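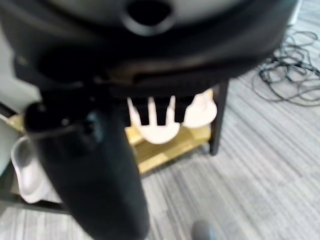
Helmy is my running catalog of small household stuff that has no obvious name: ring holders, catchalls, paperweights, lids that lost their jars, the things that collect on a shelf because they have to go somewhere. I started it as a spreadsheet for myself and it got out of hand (happily!). The cream-pink pair by the yellow wood is a good sample of what I mean. One has a rounded base with three narrow prongs sticking up, so is it a stand? A little hand? The other is smooth and domed and could be filed under half a dozen words. Even the yellow piece with the slats gets "crate" from one person and "low shelf" from the next, and both words are in the list, because I keep whatever people call a thing.

Contents

What's in it
Files
Columns
How the names were collected
Shelf words
Known problems
Using it
Changes
Thanks

What's in it

1,340 objects and 2,328 names. Most objects have one name, plenty have two, and a handful have a whole argument's worth. Each name is stored the way the person said or typed it, minus the spelling mistakes I was sure about. If you wrote "doohickey for rings," then "doohickey for rings" is what you'll find.

It's all indoor household stuff, small enough to pick up with one hand, plus the furniture it tends to sit on. I left out tools, food, clothes and anything with a screen. Candles are in. Candle holders are very much in, and if I'd known how many kinds there were I might have started with spoons.

Files

objects.csv is one row per object, with my short note on its shape and color.
names.csv is one row per name, linked back to the object.
shelves.csv covers crates, racks, ledges, trays, risers and so on. It has its own file for reasons I get into below.
unsettled.csv is the stuff I couldn't place. 144 objects at the moment. I look through it when I can't sleep.
old/ has the very first version, from when I was still using colors instead of ID numbers. Please don't build anything on it.

Everything is plain comma-separated text in UTF-8. Open it in whatever you like. If your spreadsheet program turns the IDs into dates, import that column as text and it'll behave.

Columns

In objects.csv:

id: a letter and four digits. The letter doesn't mean anything anymore.
shape: free text, lower case. "domed, smooth" or "round base, three prongs" or "flat, scalloped edge."
color: also free text. I know, I know. I tried a fixed list of colors and gave up somewhere between "cream," "off-white," "blush" and "the pink of a cheap candle." Cream-pink stayed as a proper entry, and I use it a lot.
material: only filled in when somebody had the thing in their hand and could tell. Blank means blank, so please don't read it as "plastic."
sits_on: the kind of surface it was on, if that was noted.
note: me rambling.

In names.csv:

id: matches objects.csv.
name: what they called it.
who: initials, or "x" if they'd rather not be in here.
sure: yes, no, or sort of. "Sort of" is the most common answer for anything with prongs.

How the names were collected

Mostly by bothering people. I'd put a few things out on a shelf at Briria (the shared workroom over the hardware store, very good light in the morning, terrible coffee) and ask whoever came by to name them without picking them up. Then they could pick them up and change their mind. Both answers went in if they were different. I started doing the no-touching round first after Bimla Dubey guessed "egg" for something domed, then lifted it and switched to "bookend," and I'd only written down the second one. Egg was a great answer and I nearly lost it.

Poonam Pal did a second pass over everything with me one November, on two laptops at her dining table. We each labeled the shapes without looking at the other's column, then compared. We disagreed on 270 objects. A lot of those were the same fight over and over, namely whether a thing is "domed" if it's only rounded on top. We settled on yes. She still thinks "rounded" and "domed" should be one word, and I've put her versions in the note column so you can go with her if you want.

Angle matters more than I expected. From low down and close, a prong looks like a finger and a bowl looks like a ball. From above, a cone is just a circle. If a name was given from an odd position I tried to say so in the note, though the early rows mostly don't have that.

Shelf words

Okay, so. I thought furniture would be the easy part. A shelf is a shelf! Then the slatted things came in. Put a low wooden box with horizontal slats in front of people and you'll get crate, rack, riser, bench, step, pallet ("baby pallet," thank you Devendra), stand, and shelf. Turn it on its side and half of those change. So shelves.csv has an extra column called "way_up" with the values flat, side, end and don't know.

Wood color is another swamp. Yellow, honey and natural all get used for the same pale boards. I merged nothing. If you need one word, honey is the one people objected to least.

I did not try to record species of wood. People love to say "pine" with total confidence, and I have no way to check.

Known problems

Duplicates. There are pairs of ornaments that may be the same ornament on two different days. I've joined the ones I could prove.

Too much pink. My aunt's shelves went in early and she has a taste. If you're counting colors, keep that in mind or drop every row with "aunt" in the note.

Regional words. Most of the people I asked live within a short drive of me. "Whatnot" shows up far more than it should.

Sets. A thing that belongs with another thing (a base and a cover, a stand and whatever goes on it) has two IDs and a "goes with" remark in the note. I only did this when someone knew for sure. Two objects standing near each other in the same color don't count, tempting as it is.

The "sits_on" column was added late and is patchy. Fixing it is next on my list, right after the candle holders, so give me a while.

Using it

Take it, use it, change it. I'd like a mention if you publish something, and I'd love to hear about it even if you don't. Mohit Rawat ran a naming game off it for his English class and sent back a stack of new names for the pronged things, "cactus with no ambition" being my favorite. They're all in names.csv with "x" in the who column.

Please don't use it to price things. A couple of people have asked, and there's nothing in here about value, age or maker.

If you want to send additions, a short message with the shape, the color and what you call it is plenty. Don't send me the object. I have enough objects.

Changes

Current: split shelves.csv from objects.csv, added way_up, moved the last of the lids out of unsettled.
Before that: Poonam's pass, note column cleaned up, "beige" removed as a color (it came back, sorry).
Before that: IDs.
First: colors as IDs. Chaos.

Thanks

Fereshteh Kazemi for the script that catches doubled rows, and for being nice about the state of the rows. Bimla for the egg. Poonam for the dining table. Devendra Bansal for carrying shelves up the stairs at Briria and for an opinion on every single one of them. Mohit's class, all of you, I read every name.

Still looking for a good word for the three-prong thing, by the way. "Ring stand" is winning but I'm not sold.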